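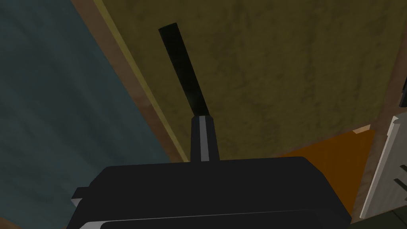

I'm looking for 12 people to spend part of July and the weeks after it driving a pretend robot arm through pretend rooms, and telling me where it drives them nuts. The product is called Gerkance. It's a practice program for people who have a gripper arm (or are thinking about getting one) and would like to make their mistakes on a computer first. You steer from a view way down by the gripper, so a lot of what you get is big black housing, one long finger poking up across a mottled olive panel, and a slice of something orange peeking out from behind the hardware. If you can look at that and think "okay, which way is forward?" and feel curious about it, please keep reading!

I'm Effie Swanson, and I run the tryout side of things at Nanayakkara, in Bolham. We're small. The program itself is mostly the work of Tahsin Biswas and Kolbrún Arnardóttir, who have been at it long enough that neither of them can see it fresh anymore. I can't either, to be fair. I know all the rooms by heart, I know which drawers stick, and I've stopped noticing the menu that everybody else complains about. So we need new eyes and new hands.

## What you'd be doing

You'd do eight sessions over four weeks, from home, on your own computer. Each session has a short set of tasks. Some are easy (bring the gripper up to an object, stop, back off without touching anything). Some are fiddly, like getting a finger behind a handle when you can only see the one finger and have to guess at the rest. A couple of them I still can't do reliably, and I've had a lot of practice.

After every session you fill out a form with open boxes on it, and I read every word. You can type fragments. You can type "hated it." I'd love to know which part you hated, but if that's all you've got in you that evening, send it in anyway and I'll call you about it.

The things I most want to hear about:

- The close-up view. When did you lose track of where the gripper was? Did you find a way to get your bearings back, or did you restart the task?
- The textures. Right now we have a few surfaces with a lot of mottling and plenty of others that are plain flat color. Kolbrún likes it that way for speed. I go back and forth, and I want to know if the flat stuff makes it harder for you to judge distance.
- Dark on dark. A black gripper against a light wall is easy to read. A black gripper in front of something gloomy, not so much.
- The practice tasks themselves. Too long? Too short? Same thing over and over?
- The instructions. I wrote them, so be kind, but be honest.

There's also one group call at the midpoint, in the evening, cameras optional. It's pretty relaxed. Last time we ran long and ended up arguing about whether the left stick should be backwards (it's a setting now, so thank you to that group).

## Who I'm hoping for

Anybody over 18 who has a reasonably recent computer and a game controller. I can mail you a loaner controller if you don't have one, just say so in your note.

You do *not* need to know anything about robots. I'd like a real mix this time. Our last round leaned heavily toward people who already build things in the garage, and they were wonderful, but they'd forgive anything. They'd hit a confusing screen and go dig through the settings files and fix it themselves, and then forget to mention it! So if you're a retired machinist, great, and if you're a pastry chef or you drive a school bus or you're home with a new baby and have odd pockets of time, also great.

I'd especially like to hear from:

- people who get queasy in games with a moving camera (we have a comfort setting that I don't think is good enough yet)
- left-handed folks
- anybody with reduced grip or limited use of one hand
- people who have never finished a video game

If you work for a company that sells something similar, I'm going to have to pass this time around. Sorry.

## What you get

You keep your copy of Gerkance for good, with updates. We also pay for each session you complete, at the end of the week you did it, and you don't have to finish all eight to get paid for the ones you did. I'll send the rate and the paperwork with my first reply so you can see it all before saying yes. Ardalan Jafarzadeh handles the payments and he's quick.

Your runs get recorded inside the program (the controller inputs and what the arm did, nothing from your webcam or microphone). We've got over 2,000 of those from earlier rounds, and Tahsin uses them to find the spots where people get stuck. If you'd like yours deleted when the four weeks are up, write to me and it'll get done. The group call isn't recorded.

## How to sign up

Send a note to the Gerkance tryout address on our contact page with "Tryout" in the subject line. Please tell me:

1. Your name and the best way to reach you
2. What kind of computer you have, as best you know
3. Whether you need a loaner controller
4. Which evenings usually work for you
5. The last gadget or program that annoyed you, and why

Number five is the one I read first. Please don't send a résumé.

I'll go through notes as they come in and answer everybody, including the people I can't fit. If you're in or near Brasgate, mention that too. Shahnaz Kumarasinghe is setting up an in-person afternoon over there for people who'd like a hand getting started, and she has room for a few more. You can do that and then carry on from home like everybody else.

Two questions I've already gotten this week: yes, you can use a laptop, and no, you can't share one spot between two people, though you're both welcome to apply separately. A couple did that last round and their forms disagreed on nearly everything, which I enjoyed a lot.

Effie
19 July 2025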